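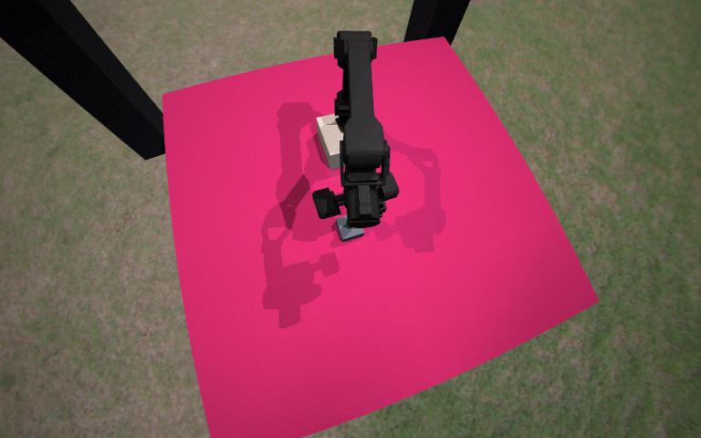

Robot Learning, Block 4
Domain randomisation: training in a world that keeps changing its clothes
Notes by Rosalie Ortner, August 2018

Last block we trained a grasping policy in the simulator and then watched it fall over on the real arm in the Nekau lab. If you missed it, get the plots from Gion Strebel, who has put them in the shared folder. The short version: the policy was nearly perfect in simulation and close to useless on the bench. This block is about one of my favourite fixes for that problem, and I hope some of my liking for it rubs off on you, because the idea is so simple you could explain it over lunch.

1. The gap

A simulator is wrong in two ways. It is wrong about physics (friction, joint play, delays, the weight of things) and it is wrong about looks (colour, light, texture, lens). People call the whole business the reality gap. We will mostly stay with looks, as our policies take camera pictures as input and the visual part of the gap is where ours came unstuck.

You could try to close the gap by hand. Measure the table colour, copy the lamps, scan the objects, match the camera. Heidrun Ruchti spent most of her project last year doing precisely this, and her matched scene is lovely. It also stopped working when someone changed the ceiling lights. A carefully matched scene is matched to one room on one day.

2. The idea

Suppose we give up on matching. At the start of every training episode we draw the look of the world from a very wide range: any table colour, any ground, lamps anywhere, the camera nudged and tilted. Most of these worlds look silly. A shocking pink table standing on grass is a perfectly good training world! The policy can't lean on the colour of the table, as the colour will be different next time. It can't lean on where the shadows fall either. What stays the same from one world to the next is the geometry of the task, meaning where the gripper is, where the block is, and how the two relate. So that is what it has to learn from.

The hope is that by the time the network meets our real lab, the lab is simply one more odd-looking world.

Written out a little more carefully: let w be the set of all look settings (colours, lamps, camera and so on) and p(w) the distribution we draw them from. Ordinary training in simulation picks a single w and makes the expected return as large as possible for that one. With randomisation we make the expected return large on average over p(w). Nothing else in the learning algorithm changes. Same loss, same update, same network. I find it wonderful that such a small change in the outer loop does so much.

Note what the average hides. A policy can have a good average and still be terrible in a few corners of p(w), and there is no promise that the real lab isn't near one of those corners. Keep this in mind when we come to the results.

3. What we randomise in Flulura

Flulura is the scene generator you will use in the exercise. Chenxi Kang wrote most of it, and the settings file has good comments, so please read it before asking. The groups are:

Table: colour from the full range, bright ones included. Size and height move a little.

Ground: a texture drawn from a folder of pictures, grass among them. The ground matters more than you would guess. With a plain grey ground, an earlier version of the policy found the table edge by contrast alone and used it as a ruler.

Lamps: number, position, strength. Several lamps give several shadows, and with the arm over the table you get two or three copies of the gripper lying on the surface in different places and at different strengths. I love these. A dark gripper-shaped patch beside the block is a very unkind thing to show a network, and a useful one. In the first runs, with a single fixed lamp, the policy had learnt to line up the shadow of the finger with the block. Clever, and no good to anyone once the lamp moves.

Camera: position and angle are shifted, and so is the field of view. In some draws the arm hides part of the very thing you want to see. Leave those in. The real camera has the same trouble.

Objects: the target block, plus other objects to get in the way, with the colours and places drawn afresh.

Two things are held fixed throughout: the shape of the arm and the way actions are written down (change in gripper position, plus open or close). If you randomise the action format as well, nothing learns. Ask Gion how he knows.

4. Results so far

Notburga Eder ran the comparison on the real arm. Three policies, same network, same training budget, 30 real grasps each, with the block placed by hand from a list drawn beforehand.

Single fixed world: 2 successes out of 30.
Table colour only: 10 out of 30.
Everything in section 3: 23 out of 30.

That last line made me very happy when it came in. Before you get carried away, though, look at how small 30 is. Work out a confidence interval for each of the three (you all know how from the statistics block) and you will see that the first and last are clearly apart, while the middle one leaves a lot of room. We also have only one trained policy per condition. Train again with a different random seed and the numbers will move, perhaps by more than we would like.

Look at the failures too. Of the seven misses in the full condition, five were cases where the gripper came down in the right place and closed too early. That smells of physics to me, as the timing in simulation has no delay in it. Randomising looks can't repair that.

5. How wide is wide enough?

This is the part where the method is more craft than science at the moment, and where a good thesis topic is lying about for somebody.

Too narrow, and the real world falls outside what the policy has seen. Too wide, and the task gets so hard that the network settles for something timid. You will recognise the timid policy straight away: it hovers over the middle of the table and waits. Chenxi's advice is to start narrow, check that training works at all, then widen one group at a time and keep the learning curves. If the curve goes flat after you widen the camera group, you know where to look.

It is tempting to tune the ranges by testing on the real arm over and over. Be careful. Each time you choose a range by its real score, you use up some of the honesty of that test. Keep a set of block positions that you touch once, at the end.

A point that came up in last year's class: do we need the strange worlds at all, or would many believable ones do as well? My own view is that believable worlds are hard to make and the strange ones are free. But I haven't run the comparison, and I would be delighted to be shown wrong.

6. Exercise

Work in pairs. The training machine is called Imhof and the job queue is Nullell; the log-in details are on the course page.

(a) Render 300 worlds with the default settings and look through them. Really look, all the way through. Write down any that you think are broken (block under the table, camera inside the arm) and any that are only ugly. Keep the ugly ones.

(b) Train the small block detector, which predicts the block's position on the table, once with lamps fixed and once with lamps randomised. Everything else at default.

(c) Test both on the real pictures in the Nekau folder. Report the error in centimetres, and plot it against the distance between the block and the nearest gripper shadow. Mark the shadows by hand; it goes quickly once you have done a few.

(d) Pick one group from section 3 and switch it off. Before you train, write down what you expect to happen, and hand that in along with the result. You won't lose marks for a wrong guess.

(e) Optional, for the keen: add a random delay of up to 2 control steps to the gripper command and see what happens to the early closing. Tell me before you start, as I want to watch.

Hand in one file per pair. Plots need units on both axes. Heidrun is marking this time and she does check.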